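粗棒针麻花毛衣的平铺折叠和收纳

入冬前我最喜欢干的一件事,就是把厚毛衣全部翻出来重新叠一遍!很多人觉得毛衣随便一卷塞进抽屉就行,薄羊毛衫确实可以,可是粗棒针的麻花毛衣真的不行,卷起来像个枕头,一打开全是横褶,麻花也压得东倒西歪。下面这套叠法我用了好几个冬天,越叠越顺手,熟了以后一件用不了一分钟。

先说要准备什么

一块比毛衣大的平面。床最合适,上面铺条毯子或者薄被,毛衣放上去不会打滑。餐桌也行,铺块浴巾就好。地板我不推荐,弯腰叠上五六件,腰会抗议的。

一把除毛球的小梳子或者去球器。我用的是 Grusel 的手动款,齿比较疏,对粗线友好。电动的也能用,但麻花凸起的地方千万要轻,刀网压得太实会把线刮断。

收纳盒或者抽屉隔板。后面会说尺寸。

第一步:确认干透

厚毛衣最容易骗人的地方是腋下和罗纹下摆,摸着衣身已经干了,这两处还潮着。洗完以后平铺晾,翻面再晾,然后把手伸进袖子里摸一圈。有一点凉凉的感觉就再等等,别急着收。

第二步:铺平,把麻花理直

毛衣正面朝下铺好,袖子先向两边摊开。两只手掌从领口往下摆的方向轻轻捋,顺着麻花的走向,一列一列捋直。这一步特别治愈!原来歪着的辫子纹会慢慢回到竖直的位置。注意是用手掌抹,不要捏着下摆往下拽,粗针织物自重本来就大,一拽就长,前短后长的毛衣多半是这么来的。

领口的罗纹单独整理一下,让前后两片对齐。有扣子的先扣上,不然扣眼会被撑开。

第三步:折袖子

从肩膀中段往里折,把一侧衣身连袖子一起翻过来,折线落在离领口两三指的位置。袖子翻过来以后会横着伸到对面,这时候把它往下折,让袖子顺着衣身垂直放好,袖口朝下摆。另一侧照做。

两只袖子尽量并排,不要叠在一起。粗毛衣的袖子本身就厚,摞起来中间会鼓一个包,后面怎么压都不平。如果衣身比较窄,实在排不开,就让两只袖子稍微错开一点,厚度也能匀过来。

第四步:对折

看衣长决定。普通长度的,下摆往领口折一次,翻过来正面朝上,基本就是一个长方形了。长款的可以折成三层,先把下摆往上折三分之一,再把领口那头盖下来。折的时候手要托着整层布一起翻,别只拎两个角。
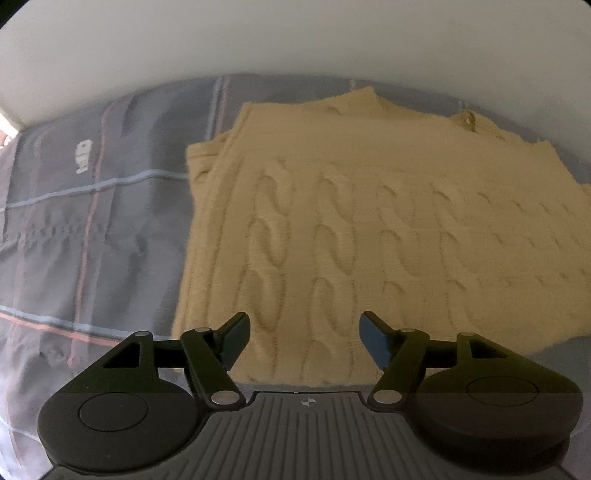

我留言区里 Dedent 说她以前一直是挂着的,用加宽的衣架,一个冬天下来肩膀上顶出两个小角,下摆长了一截,改成平叠以后才没有再变形,不过她想知道已经顶出来的角还有没有救。有救的!喷壶装清水,把鼓起来的地方喷到微潮,盖一块棉布,蒸汽熨斗悬空喷几秒,再用手掌轻轻按平,原地放到完全干。熨斗底板别直接压上去,麻花的立体感一压就没了。下摆拉长的稍微麻烦些,要整件过水,平铺的时候用手往中间拢,一次可能回不去,多拢两次会好很多。

叠好以后看哪里

我习惯蹲下来从侧面看一眼,几层的边大致齐就行,不用追求像店里那样一刀切。粗线毛衣的边总会有一点高低起伏,那是它厚实的样子,我还挺喜欢的。真正要看的是中间有没有鼓包,有的话多半是袖子歪了,打开重新摆一下,比硬压管用。

麻花最好朝外。一来拿的时候一眼就认得出是哪件,浅驼、米白、燕麦色这几件叠起来颜色太像,靠花纹分最快;二来花纹夹在里面,容易被折线横着压出印子。

怎么放进柜子

抽屉:我家的抽屉内深 40 厘米,叠好的粗毛衣刚好横着放两摞。每摞最多三件,再高的话最下面那件会被压扁。重的放下面,轻的放上面,马海毛这种蓬松的永远在最上层。

收纳盒:宽 50 厘米的 Segers 布盒我买了两个,开口在正面,抽中间那件的时候上面的不会跟着塌。塑料密封箱也能用,但一定要确认毛衣干透了再盖盖子。

开放层板:好看是真好看!缺点是落灰,最上面盖一条旧丝巾或者枕套就解决了。我的层板是 Trormont 的衣柜自带的,边缘有点毛糙,怕勾线,我在上面垫了一层薄棉布。你要是也用木层板,放之前用手背蹭一遍,扎手的地方拿细砂纸磨一磨。

真空压缩袋:细羊毛偶尔可以,粗棒针的请不要。抽完气确实薄得让人心动,可麻花全扁了,来年要蒸很久才能缓过来。

防虫和防味

雪松木块或者薰衣草包都行,放在盒子角落,用薄纸隔一下,别直接贴着毛衣,精油有时会在浅色的线上留印。味道淡了以后,雪松块用砂纸擦两下又香了。樟脑丸我不太用,味道进了粗毛线里,晾两天都散不掉。

换季收起来之前一定要洗一次,哪怕只穿过两回。看不见的汗渍和食物残渣是最招虫的,我有一件就是偷懒没洗,来年春天袖口多了一个洞,心疼了好久。

几个常见的小问题

高领怎么办?领子先向后翻折一次,平放在后背上,再从第三步开始叠。不要把领子竖着塞进衣身里面,会撑松。

开衫呢?扣好扣子,当套头毛衣来叠就行。口袋里的东西记得掏空,口袋本身也用手抹平。

叠好的毛衣拿出来还是有一道折痕?穿之前一晚拿出来平摊在床尾或者椅背上,早上基本就看不见了。赶时间的话,洗澡的时候放在浴室门口,借一点水汽,然后抖两下。抖的时候两手托住肩膀,轻一点。

多久重新叠一次?我是每个月把最下面那件换到最上面,顺手重新折,折线稍微往旁边挪一点点,这样不会老压同一个地方。十二月穿得最勤,基本天天在叠,反倒不用专门管。

下回写围巾和毛线帽怎么放,尤其是带大毛球的那种,我刚试出一个很省地方的办法,等拍好步骤就发上来!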